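Plirnico: mesa de jantar 403
Manual de montagem e de uso
Secção 5. A toalha vinílica

Esta secção é para quem comprou a mesa 403 com toalha, ou quer usar nela uma toalha que já tem em casa. A montagem dos pés está na secção 3 e o óleo para o tampo está na secção 4. Se o tampo foi tratado com óleo, leia primeiro a nota 5.2.

5.1 Antes de começar

Precisa de: uma fita métrica, um lápis macio, uma tesoura grande, um pano de algodão e um pouco de sabão neutro. Não é preciso nenhuma ferramenta da caixa Miettinen que foi usada para os pés.

O tampo tem 92 cm de largura e as duas pontas são arredondadas. Uma toalha retangular comum pode ser usada, mas nas pontas vai formar pregas. A toalha cortada à forma fica melhor.

5.2 Nota sobre o óleo

Depois do último tratamento com óleo, o tampo deve ficar descoberto durante sete dias. Se a toalha é colocada mais cedo, o óleo fica fechado entre a madeira e o vinil e podem aparecer manchas baças. Estas manchas saem com lixa fina, mas o trabalho é longo.

5.3 Desenrolar a toalha

1. Tire a toalha do tubo de cartão. Não use faca para abrir a fita do tubo.
2. Deixe a toalha enrolada na sala, fora do tubo, até ter a temperatura do quarto. No inverno, deixe de um dia para o outro.
3. Limpe o tampo com o pano seco. Um grão de areia debaixo do vinil risca a madeira.
4. Desenrole a toalha no sentido contrário àquele em que estava enrolada.
5. Se as pontas levantam, ponha livros sobre elas durante a noite. Não ponha objetos com cantos vivos.

Cuidado: não use ferro de engomar nem secador de cabelo para alisar as dobras. O vinil estica e já não volta à medida.

5.4 Centrar e cortar

1. Marque com o lápis, no lado do tecido, o meio da toalha. Marque também o meio de cada ponta do tampo, na parte de baixo.
2. Faça coincidir as marcas. Se o padrão é de quadrados, escolha uma linha do padrão e siga-a com os olhos de uma ponta à outra, porque um pequeno desvio vê-se logo nos quadrados.
3. Prenda os lados compridos com as molas (peça n.º 488, no saco pequeno).
4. Trace a curva pelo bordo do tampo e junte a medida da queda que deseja. Recomendamos quatro centímetros nas pontas.
5. Corte devagar, com cortes longos da tesoura. Guarde as sobras, que servem para experimentar produtos de limpeza.

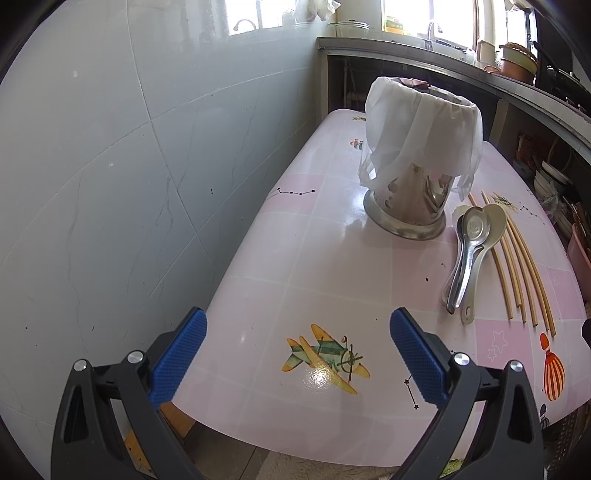
Kalevi Rantala escreveu que a curva lhe saiu melhor quando a traçou primeiro em papel de embrulho e só depois no vinil, e que, no primeiro corte, deixou dois dedos a mais para poder corrigir. Concordamos com este método e juntamos o molde de papel aos conjuntos a partir de janeiro. Quem tem um conjunto mais antigo pode pedir o molde à loja de Trultthorpe, com a indicação do modelo da mesa.

5.5 Uso de todos os dias

A toalha suporta pratos quentes, mas não suporta tachos tirados do fogão. Use sempre uma base. A base de cortiça é boa; a base de metal passa o calor e não deve ser usada sozinha.

Talheres de metal podem estar diretamente na toalha. Não corte pão nem fruta sobre ela. Pauzinhos e colheres de pau não fazem mal à superfície, mas se têm molho de soja, caril ou vinho tinto, limpe o lugar na mesma refeição. Nas cores claras estas manchas entram no vinil em poucas horas.

Jornais, revistas e sacos de plástico impressos não devem ficar muito tempo sobre a toalha. A tinta passa para o vinil, sobretudo no verão.
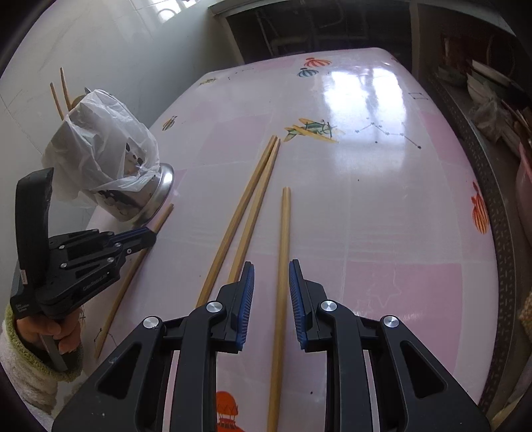

Fig. 5.2 Pauzinhos de madeira sobre a toalha de mesa.

5.6 Limpeza

1. Tire as migalhas com a mão ou com uma escova macia.
2. Passe um pano com água morna e uma gota de sabão neutro.
3. Passe outro pano só com água.
4. Seque. A água que fica junto do bordo entra por baixo e pode inchar a madeira.

Uma vez por mês, levante a toalha, seque o lado do tecido e deixe o tampo respirar durante algumas horas.

Cuidado: acetona, diluente, lixívia e esponjas abrasivas tiram o brilho e depois o desenho. Não há reparação para este dano.

5.7 Problemas e soluções

A toalha desliza. Verifique se as molas estão do lado certo: o braço comprido fica por baixo do tampo.

Há bolhas de ar. Levante a toalha a partir da ponta mais próxima e deite-a de novo, a empurrar o ar com o pano.

A toalha cheira a plástico. O cheiro é normal nos primeiros dias. Abra a janela e lave a toalha uma vez, como está em 5.6.

O bordo cortado enrola-se. Vire-o para o lado contrário e prenda-o com molas até ao dia seguinte.

Para guardar a toalha, enrole-a sempre com o desenho para fora e nunca a dobre. A secção 6 trata das cadeiras.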